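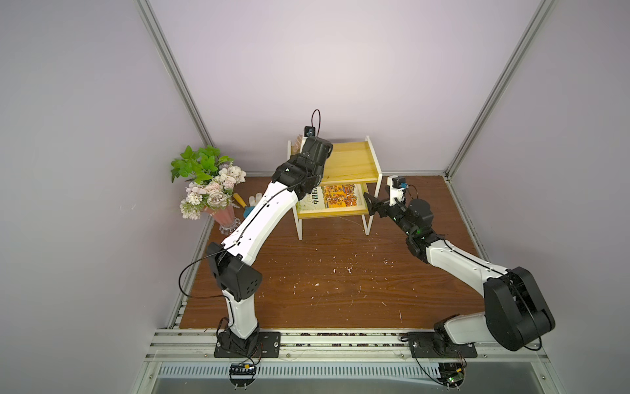 A long reach toward the shelf at the back.

Eating Out > How-To > Ordering

How to Order for a Big Table

November | By the Cludden Eats desk

The menu at Rajput has 124 dishes on it, and if you bring six people there and let everybody pick one, you will get four orange curries, a plate of something fried, and a salad ordered by the person who will then eat your curry. I have done this more often than I'd like. The food was good every time and the dinner was a little sad every time.

Ordering for a group is a small skill, and it can be learned by anyone willing to be slightly bossy for five minutes. What follows works at any place where the plates go in the middle. It does not work at a steakhouse, where people get strange if you touch their potato.

Before you go

Look at the menu online, even if it's an old one with last year's prices. You are checking how the place is organized and what it does a lot of. When a restaurant has eleven kinds of dumpling and one pizza, you know what to do about the pizza.

Ask your group three things by text: allergies, things they don't eat, and how hot they like it. Do not ask what they feel like having. You'll get forty messages and a link to a different restaurant.

Settle the budget at the same time. "Are we all fine with 30 bucks a head before drinks?" is an awkward text to send and takes four seconds. Having the same talk over the bill takes the rest of the evening.

How much to get

Start with one dish per person, then add one for the table. Six people, seven dishes, plus rice or bread. That is the whole formula, and it has held up at Finora, at Drerkitz and at a wedding.

Adjust from there:

If the portions are small plates, go to two per person and stop. You can always order more. The kitchen isn't going anywhere.

If there is a whole fish or a whole duck, it counts as two.

Teenagers count as one and a half. Someone who says "I had a late lunch" counts as one regardless of what they tell you.

Soup counts as nothing. I like soup, but I've never seen it make a dent.

What to get

Go by how things are cooked and let the meat sort itself out. Most people balance an order by animal, one chicken, one beef, one shrimp, and end up with three brown stir-fries in the same sauce. Try to land one thing that's fried, one that's steamed or boiled, one that's been stewing since morning, one from the grill, and one that's cold. Then two vegetables. Yes, two. One of them should be green and plain enough that people reach for it between other things.

Watch the sauces. At Rajput I allow the table one cream sauce, after which I get deaf in that ear. A dry dish next to a wet one makes both better, and it gives the bread something to do.

Get one thing nobody has heard of. Only one, and pick something cheap. When it's great you'll look like a genius, and when it isn't, it was nine dollars.

Asking the server

"What's good?" gets you the dish they're told to mention. Better questions:

"Which of these would you drop?" Servers love this one. Read your list out loud, ask what's doubling up, and do what they say.

"Is anything on here going to take a while?" At Drerkitz the pork knuckle takes the better part of an hour, and it goes in before anyone has their coat off.

"Is that enough food?" Ask it last. If they laugh, take a dish off.

Say it once, clearly, with one person talking. I've sat at tables where five people ordered at once and the samosas came three times. We ate them all, so I can't claim it was a disaster.

When it arrives

Keep a couple of dishes back if the table is small. Most kitchens will send things in two rounds if you ask, and the ones that won't will tell you so.

Put the spicy thing at the end with the people who wanted it. Start the plates moving in one direction, either one. Somebody will park the best dish beside their elbow and begin telling a story about their boss. Reach over and take it.

Rice goes on the plate first and in a modest amount. This is the part where people look at you funny. Let them.

The last dumpling

There is always one left, getting cold while six adults pretend not to see it. My rule is that whoever did the ordering gets to assign it. You can give it to a guest, a birthday or yourself. Cutting it into six is not allowed.

The bill

Split it evenly, with drinks separate if only half the table is drinking. Our last dinner for four at Finora came to $116 before the tip, which divides so nicely that one of us still got out a calculator.

Ask for boxes before the check comes, and label whatever goes home. The stewed dish will be better tomorrow. The fried one won't be, so if there's any left on the plate, that's the one to finish while you look for your other glove.

Related

How to Read a Specials Board
Finora's Lunch Counter, Revisited
Where to Find Late-Night Soup in Cludden
Tipping on Takeout: A Short and Uncomfortable Guide
How to Send a Dish Back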